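Plulldale Arm, Pre-Run Safety Checklist
Cokgate Shared Workshop, Bay 9
Inspection date: 2019-11-23
Build: two-arm clothes handler, home use, on rolling base
Status: passed with comments, bedroom run allowed at reduced speed

Go through the sections in order. Mark each line OK, FIX or N/A. Anything marked FIX in sections 1 to 3 stops the run. A FIX in section 4 or 5 can be carried over if the comment says so.

1. Base and frame

1.1 Casters locked, base does not creep when pushed at shoulder height. OK
1.2 Ballast plate bolted down, all washers present. OK
1.3 Frame bolts show paint marks in line. FIX, then OK
Comment: One bolt on the left upright had turned past its mark. Retightened and re-marked. Check it again after the next move in the van. It was also loose in September.
1.4 No sharp edges within reach of fabric. OK
Comment: The cut end of the rear channel now has a cap. Tape is not accepted on this line any more. It peels and then the glue picks up lint.

2. Power and stop

2.1 Emergency stop cuts power to both arms. OK
2.2 Stop button can be reached from the operator's side without leaning across the arms. OK
2.3 Arms drop slowly when power is cut. OK with comment
Comment: Right arm settles faster than left. The Sembiring brake on that side is older. Keep hands out from under it.
2.4 Battery strapped, vents clear. OK
2.5 Cable chain free through full travel, both arms. OK
Comment: Run it by hand with the power off first. The chain still rubs on the inside of the elbow cover at full reach – no wear through the jacket yet.

3. Arms and fingers

3.1 Speed limit set in the config and read back on the screen. OK
3.2 Grip force limit set, checked on the spring gauge. OK
Comment: Gauge reads low for the first few pulls. Take the reading after that.
3.3 Finger pads clean, no split rubber. FIX, then OK
Comment: Pad on the right inner finger was split at the tip. Replaced from the Plorkville order, part 615. There is one spare left in the drawer.
3.4 Fingertip screws below the pad surface. OK
Comment: A proud screw will pull a thread on a knit before anyone sees it. Wipe a piece of old sock over the fingers, and if it catches, stop.

4. Folding on the bed

Go through this task by hand before the arms try it. The operator should know where the fingers will be at each step.

4.1 Clothing is laid on the bed by a person, with the arms parked. OK
4.2 One hand holds, the other folds. OK
Comment: By hand, the left palm stays flat with the fingers spread and the right pinches the folded ribbed edge of the sweater. The arms have no palm, so the left pad presses at one point only. Limit the downward push on soft bedding.
4.3 Grip takes the garment and nothing under it. FIX, carried over
Comment: The duvet drags along with the knit when the right corner is pulled, and the creases run out from the grip. Our gripper cannot tell two layers of cloth apart yet. Pull the duvet tight first, or put the folding board on top of it.
4.4 Nothing hangs past the front of the bed where the base can roll onto it. FIX, carried over
Comment: Bottom left corner of the sweater goes over the edge. Start farther back.
4.5 Operator's knees clear of the lower sweep. OK
Comment: Sitting right up at the bed is fine by hand. With the arms live, stand behind the floor line.
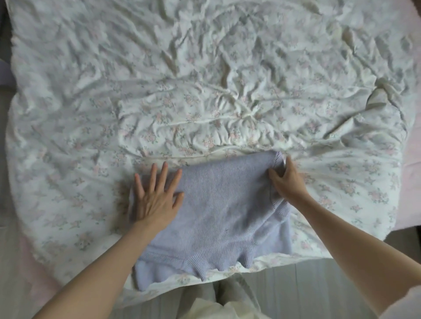

5. Hanging in the wardrobe

5.1 Door fully open and held. OK with comment
Comment: The hinge lets the door swing back a little if bumped. Wedge it at the bottom.
5.2 Shelf height entered in the map. OK
Comment: The shelf sits right over the hangers. Wrist lift is capped so it stops 2 inches short.
5.3 Spare hangers kept apart from the one in use. FIX, carried over
Comment: The teal, white and light blue ones hang bunched together under the left end of the shelf and overlap. A finger going in for one can come out with two. Space them out by hand.
5.4 Hanger held near the neck, bare metal hook free. OK
Comment: The hook is shiny and the depth sensor loses it in some light. Do not let the arm search for it. If it misses, stop and reset.
5.5 Neckline not stretched when the hanger goes in. OK
Comment: White T-shirt only, one end of the hanger through the neck and the shoulder drawn over the other. Keep the pull at 18 on the force setting or lower.
5.6 Clothes already on the rail are clear of the work. FIX, carried over
Comment: Lace top is directly behind the right hand, and there is crochet trim on the navy and white one. Both could snag. Slide everything to the right, or take those two out before a powered run. 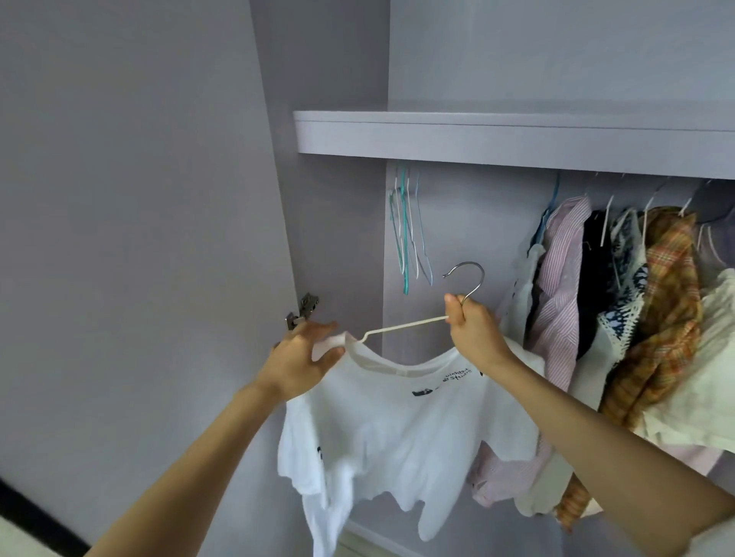 6. After the run

6.1 Arms parked, power off at the wall and at the base.
6.2 Lint cleared from finger joints and fan screen.
6.3 Clothes checked for pulled threads or grease. Write down any damage, including small marks.
6.4 Battery back in the steel box, not left on charge overnight.
6.5 Carried-over items copied to the front of the next sheet.

Carried over from this sheet: 4.3, 4.4, 5.3, 5.6
Next inspection: before the next powered run, or after any change to the fingers or the Sembiring brake.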